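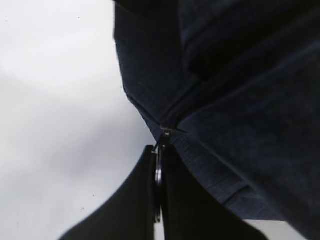
**Figure 6.1** Wrist camera view of two gripper fingers holding the ring of a zipper pull.

# Chapter 6. Comparing Grippers on Soft Objects

In Chapter 5 we compared grippers on hard parts, where a good grasp depends mostly on finger force and position. A fabric object changes its shape when we touch it, and so the same tests give us much less information. Szewczyk (see Further Reading) reports 3,352 grasps with the Plorkeck and Michalski fingers. On metal blocks the two pairs were almost equal. On zippers, they were not.

A small ring is difficult for two reasons. It can turn inside the grasp, and the finger may hide it from a camera that is placed far away. For this reason we will study the fingers and the cameras together.
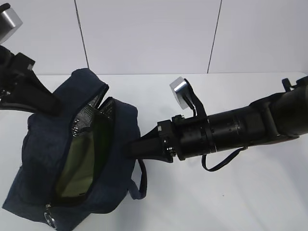 The second group of tests uses two arms, one for each side of an opening. Here the reader should pay attention to the controller. If both arms hold the same cloth with stiff position control, a small error in one arm becomes a pull on the other. Section 6.3 explains how the Trorolum controller limits this pull, and Section 6.4 repeats the measurements with 800 grasps for each pair of fingers.

Before you continue, please review the definition of compliance in Section 5.2.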